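Moving the mail archive off Skenitz

I finally moved nineteen years of email out of Skenitz in February. The vendor had been sending renewal notices with larger type each year, and the last one raised the per-mailbox price to the point where keeping four mailboxes for a household of two stopped making sense. These are my notes, mostly so that I can find them again.

The starting point was a hosted archive holding personal mail, two addresses left over from consulting work, and one address that existed only to receive receipts. Skenitz offers an export, but it caps each job at 2,000 messages and names the output files by job time. There is no mailbox name in the file name. If you run two exports in the same minute, the second one gets the same name with a space and a digit appended, and my shell script dropped it without complaint. I lost an evening to that.

The fix was to run one mailbox at a time and rename each file before starting the next job. It is slow and dull. I did it over several nights with a text file open beside the browser, noting the date range of each job and the size of what came back.

Formats

The export comes in two formats. One is plain mbox. The other is a container format of Skenitz's own, which keeps the labels but needs their reader to open. I took both. The mbox files are the real archive. The container files are there in case I need to know which label a message carried, and I expect to delete them in a few years.

Mbox has well-known problems. Messages are separated by a line beginning with "From " and a space, so any body line that begins the same way has to be escaped, and different programs have escaped it differently over the years. Skenitz escapes with a single angle bracket and does not escape lines that were already escaped. When you convert back, some quoted text gains or loses a bracket. For reading, this doesn't matter. For anything signed, it breaks the signature. I had a handful of signed messages from Katalin Bozsik, who signed everything for a while, and I saved those individually from the web interface as raw source.

After that I converted everything to Maildir, one file per message. It uses more inodes and is slower to copy, but a damaged file costs one message and not a whole year. Incremental backups are also much smaller, as a file that never changes is never copied again.

Deduplication

The same message often existed in three places: the inbox, a label, and a second mailbox through forwarding. I matched first on Message-ID. That removed most of the duplicates, but older mail from a web form at one client had no Message-ID at all, and one mailing list reused them. For those I hashed the body together with the Date and From headers, ignoring trailing whitespace.

The second pass flagged 2,729 messages. I looked through a sample by hand and found a batch that were not duplicates: automated build notices, identical down to the second, with different attachments. I added the attachment hashes to the key and ran it again.

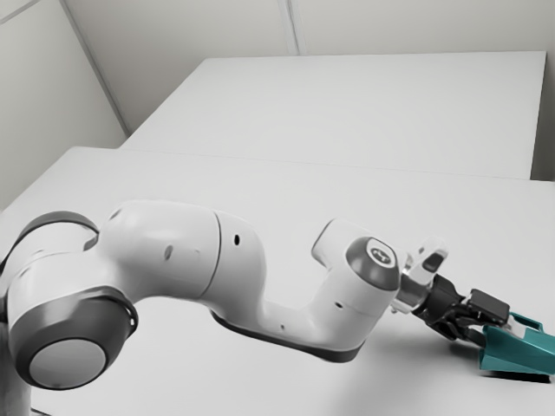
Simulation render, white arm and teal object.

Attachments turned out to be where the space went. Text for the whole archive compresses to very little. The rest is PDFs, phone pictures, and a long run of slide decks from the Benavides contract, where each revision was mailed to everyone. I considered stripping attachments into a separate store and leaving a pointer in the message. Dexter Umali did this with his own archive and talked me out of it — his pointers were absolute paths, and he has changed machines twice. Disk is cheap enough. I left the messages whole.

Search

I index with a local tool that runs once a night and keeps its database outside the mail directory. The first full index took 48 minutes on the old desktop. Nightly runs finish before I have closed the terminal. The only tuning I did was to exclude the receipts folder from the default query, as every search for a common word returned shipping notices.

Character encodings caused the remaining trouble. Mail from before I switched clients often declares one charset and uses another. The indexer trusts the header, so accented names are stored wrong and can't be found. Searching for Vaida Koppel works, and searching for half of my former colleagues in Hungary does not. I wrote a small override table keyed on the sending program, which fixed the worst of it. I have not rewritten any of the original files and don't plan to.

Backups

There are two copies — one on a drive in the closet, one at Sekitz, encrypted before upload. The upload job runs on Friday at night and sends me a message if the file count goes down. It has fired once, when I emptied a spam folder I had archived by mistake.

I still need to close the Skenitz account. Their cancellation form asks for the original purchase email, and I am fairly sure it is in the receipts mailbox under an address I no longer use.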